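Gripper camera feed freezes when the arm reaches across a bathroom counter

Posted by aigner_lab in Clubs and Student Projects, March 26, 2026

Our robotics club is doing a household chores project this year. The task we picked is moving a bar of soap from its dish to the front of the counter and back.

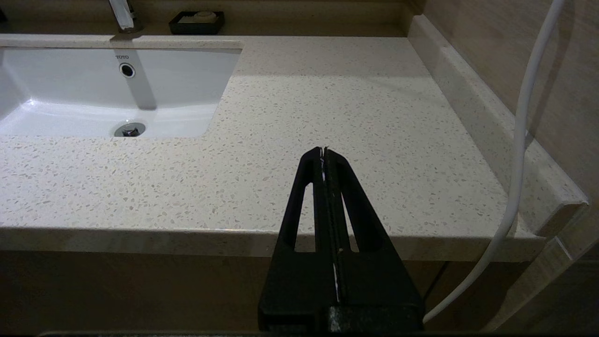 We use the Sellow arm our school bought in November, with a small camera on the wrist. The arm works fine when it stays over the near side of the counter. When it reaches for the soap dish at the back, the video freezes for a second or two and the script stops with a timeout. The arm then stays where it is until we restart. The timeout is set to 1000 ms. Last night's log had 888 frames before the first freeze and only 243 before the next one. We have already changed the port on the laptop and it made no difference. Is this a software problem or a cable problem? Our demo day is in 2 weeks and I would like to know where to start.

3 replies

Fanine

Start with the cable. A freeze that comes at one arm position is almost always the cable being pulled or bent at the plug. You can test it without any code. Turn the motors off, open the live view, and move the arm slowly by hand to the soap dish while someone watches the screen. If the picture freezes, hold the arm still and wiggle the plug at the camera end.

Our team fixed the same fault by tying the cable to the last arm segment with two zip ties and leaving a loose loop before the wrist. Leave enough for the full wrist turn in both directions – we forgot that the first time and pulled the plug out. Also check the total length. A long passive USB cable can cause dropouts by itself, and then you need a shorter one or a powered hub.

After that, change the script so a missed frame makes the arm pause and try again a few times before it gives up. It won't cure the fault but it will save you a restart at the demo.

sellow_user2

try lowering the resolution, worked for me

Tukwood

I agree with checking the cable first. If the hand test is clean, run the same reach with the motors on at low speed. If it only freezes then, the cable may be picking up noise from the motor wires, so route them apart as far as you can.

One more thing for later. Soap leaves a film on gripper fingers and the grip gets worse after a number of runs. We wipe ours with a damp cloth and dry them between rounds, with the power off.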